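サポート > 実験備品ガイド > 試験管立て > 3章 設置と試験管の配置

3章 設置と試験管の配置

本章では、二段式試験管立ての設置場所の選定、試験管の差し込み、日常の清掃と保管について記載する。組み立てが済んでいない場合は、先に2章の手順を完了すること。 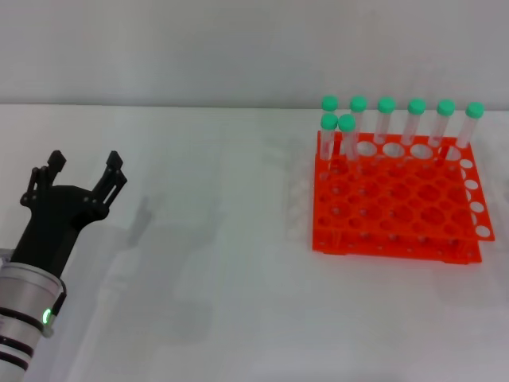
3.1 設置場所の準備

設置面は、水平で凹凸のない卓上とする。棚板の継ぎ目、排水溝のふち、引き出しの上面には設置しない。

1. 卓上の水滴、粉末、紙片を取り除く。
2. 水準器を卓上に置き、左右方向と前後方向の傾きを確認する。
3. 傾きがある場合は、卓の脚で調整する。試験管立ての下に紙や布を挟んで調整してはならない。
4. 壁際に置く場合は、背面と壁の間に手が入る間隔を残す。
5. 卓の端から100 mm以上離して置く。

注記：白色の卓上では透明な液体の飛散が見えにくい。作業の前後に斜め方向から卓面を見て、残液の有無を確認する。

注意：直射日光の当たる場所、加熱器具の近く、振動を発生する装置と同じ卓の上には設置しないこと。樹脂部が変形し、試験管が抜けなくなることがある。

3.2 本体の点検

1. 本体を両手で持ち、下段の底面を卓上に接地させる。
2. 上段の板の四隅を順に指で軽く押し、がたつきがないことを確認する。
3. 上下の段をつなぐ支柱に、割れ、白化、曲がりがないことを確認する。
4. 上段の穴の縁を指先でなぞり、ばりや欠けがないことを確認する。手袋を着用している場合は、手袋の引っかかりで判断してよい。
5. 異常がある場合は使用を中止し、本体に「使用不可」の札を付けて備品担当に渡す。

注記：支柱の接着による補修は行わない。接着部は薬液で劣化し、荷重がかかったときに外れるおそれがある。

3.3 穴と試験管の適合

上段には大小二種類の穴がある。ふた付き試験管には、管の外径が通る穴を使用する。外径の異なる試験管を一台に混在させる場合は、列ごとに外径をそろえる。

適合は次の手順で確認する。

1. ふたを閉めた空の試験管を一本用意する。
2. 管底を穴の中央に合わせ、垂直に下ろす。
3. 管底が下段で支えられた時点で手を止める。
4. 管の上部を指で左右に軽く動かす。傾きが大きい場合、その穴は使用しない。
5. まっすぐ引き上げ、抵抗なく抜けることを確認する。

注意：入りにくい試験管を押し込まないこと。管が破損し、手指を負傷するおそれがある。また、管をねじりながら入れると、ふたが緩むことがある。

3.4 試験管の配置

1. 配置表を作成し、列と行の記号を記入する。左奥を起点とし、右方向に列番号、手前方向に行記号を付ける。
2. 各試験管のラベルを確認する。ラベルは管の側面に貼り、ふたには貼らない。
3. ふたが閉まっていることを、一本ずつ指で締めて確認する。
4. 起点側から順に差し込む。利き手の袖がほかの試験管に触れる場合は、利き手から遠い列を先に埋める。
5. 左右の本数に偏りが出ないように配置する。本数が少ないときは中央に寄せる。
6. ラベルの向きを手前にそろえる。
7. 配置表に試料番号、配置者名、時刻を記入する。

ふたの色で試料を区別する場合は、色と内容の対応を配置表の欄外に書く。すべて同色のふたを使用する場合は、ラベルと配置表の両方で照合し、位置だけで試料を判断しない。

注記：一台に配置する試験管は16本までとする。これを超える場合は二台目を用意し、配置表も分ける。

注記：一連の試料で配置表が複数枚になるときは、通し番号を付ける。管理台帳の備考欄は255文字までしか入力できないため、配置の詳細は配置表に記載し、台帳には通し番号だけを入力する。

3.5 試験管の取り出し

1. 配置表で対象の位置を確認する。
2. 片手で上段の板の縁を押さえる。
3. もう一方の手で管の上部を持ち、垂直に引き上げる。ふただけをつまんで持ち上げてはならない。
4. ラベルを読み、配置表と照合する。
5. 使用後は元の穴に戻す。戻さない場合は、配置表の該当欄に斜線を引き、時刻を記入する。

注意：隣り合う試験管を同時に取り出さないこと。取り違えの原因になる。

3.6 移動

試験管を入れたままの移動は、同じ室内に限る。移動先の卓上をあらかじめ空けておく。

1. すべてのふたが閉まっていることを再確認する。
2. 下段の底面に両手を添え、水平に持ち上げる。
3. 上段の板だけを持って運ばない。支柱の接続部に荷重が集中する。
4. 移動先に下ろした後、配置表と現物を照合する。

室外に運ぶ場合は試験管を抜き、ふた付きの運搬容器に移し替える。

3.7 清掃と保管

1. すべての試験管を抜き、別の試験管立てに移す。
2. 中性洗剤を薄めた液に本体を浸す。液温は54 ℃を超えないこと。
3. 穴の内側と支柱の根元を細いブラシで洗う。
4. 流水で洗剤を落とす。
5. 上段を下に向けて水切り台に置き、自然乾燥させる。乾燥機は使用しない。
6. 乾燥後、3.2の点検を行い、点検表に記入する。

注意：アセトンなどの有機溶剤で拭かないこと。薬液が付着した場合は、付着した薬液の廃棄手順に従って一次洗浄を行い、その後に本手順で洗う。

注記：保管時は積み重ねない。二台以上を棚に置く場合は横に並べ、上に物を載せない。

3.8 不具合と処置

がたつく
卓面の異物を取り除き、再度設置する。改善しない場合は底面の反りを確認し、反りがあれば交換する。

試験管が傾く
外径に対して穴が大きい。3.3に従い、使用する穴を選び直す。

試験管が抜けない
無理に引かず、内容物と管の破損の有無を確認して備品担当に連絡する。

穴の周囲が変色した
付着した薬液の名称を点検表に記入し、洗浄する。表面に粘りや細かいひびが残る場合は廃棄する。

本章の改訂に関する連絡先：Koval 備品管理係（担当：Zinash Mekonnen）

関連項目
・2章 二段式試験管立ての組み立て
・4章 ラベルの作成と貼り付け
・配置表の記入例
・運搬容器の選定と点検
・試験管のふたの締め付けと漏れの確認

最終更新：2024年2月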